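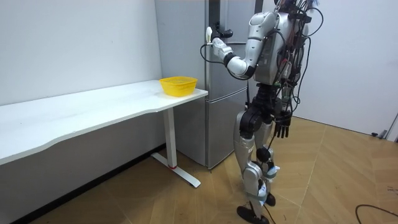 A silver two-door refrigerator with a white handle on its front edge.

Andum opens its second facial studio, on Margaritis Street
7 Jan 2018

Hi everyone, Suleiman Adeyemi here, founder of Andum. I've been bursting to share this one -- our second studio is open for bookings! We've kept the menu short: a 60-minute facial called the Granico, plus a quicker brow and lash visit for folks on a lunch break.

The Granico starts with a gentle enzyme cleanse, then a cool gel mask and a long neck and shoulder massage (my favorite part, and I've had a lot of them). Muammer Gezer, our lead skin therapist, put it together over the summer and we started trying it on clients in September. We gave 231 of them before we settled on the final version.

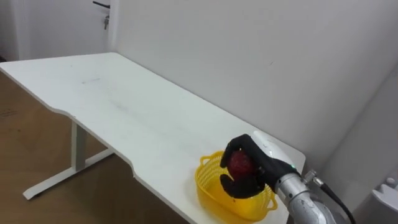
"I wanted something people with touchy skin could book without worrying," says Muammer. "No scrubs, no strong scent, and you can put your makeup back on the same evening if you want to."

We're also bringing in Drunard, our own night cream. The first batch is 1,000 jars, and both studios will carry it. If you came to us last year, your loyalty points work at the new place too -- 2,000 points gets you a free Granico.

Bookings are open now through the Andum website or at either front desk. For press visits, just ask for me.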